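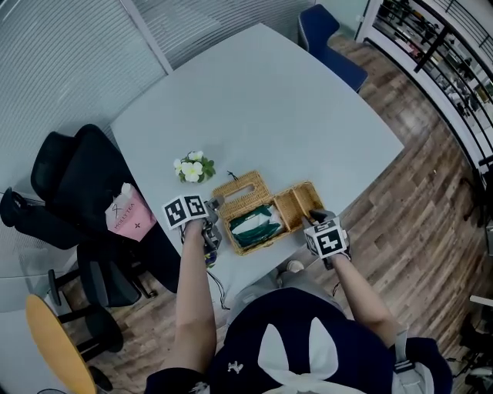 Rattan leaves the forest as a pole and reaches the weaver as two separate materials. The outer skin, stripped off in narrow lengths, is sold as cane. It is hard, glossy and nearly waterproof. The inside, called core or reed, is drawn through a die into round or flat strands, and it takes up water readily. Most woven household goods use core for the body and cane for the binding, and most of their faults begin where the two meet.

The workshop Folteo, in Savow, repairs woven goods for retailers and private owners. Last year it logged 791 repairs. Broken strands in the flat of a wall were rare. The usual entry was a binding that had worked free at a rim, a hinge loop or the foot of an inner divider.

Tímea Szénási, who keeps the log, blames humidity. Core swells across its width in damp air and shrinks again in winter heating, while cane moves far less. After enough cycles the binding sits slack on the rim, the strands rub, and a joint that was tight when it left the bench starts to creak. Her target for storage is 60 percent relative humidity, held steady through the year. A drier room is tolerable if it stays dry.

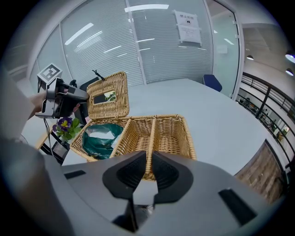
Dividers are a special case. A center wall woven into the base as the base is made shares its stakes with the floor, so a sideways load spreads over the whole bottom. A wall added afterward hangs on lashings at two ends. Both types look alike from above. The test is to turn the piece over and follow a stake by eye.

Soaking before repair is kept short. Folteo gives flat core six minutes in lukewarm water and cane somewhat longer, with the finished side facing out in the coil. Oversoaked core turns gray and raises a fuzz that has to be singed off with a small flame, and the singeing leaves a dull patch under varnish.

The supplier Kárason grades its core by diameter and by color. Color matters little to strength, but mixed bundles are hard to sell. Its hinge tester, built by Sanard, opens and closes a woven lid 3000 times and then measures play at the loops. Lids with twisted cane loops generally outlast those with leather ones, at least in dry rooms.
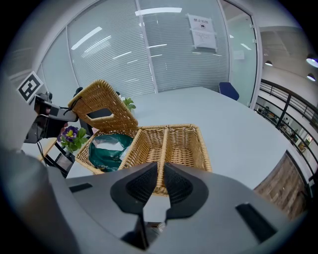
Sándor Bárány disagrees about the leather. Tested dry and clean, he says, cane will always come out ahead, "but a lid in daily use gets pulled sideways, and cane splits along the grain when you do that." He would like the tester to add a twist to each cycle. Sanard has a fixture for this on order, and Kárason expects to run the first lids on it in March.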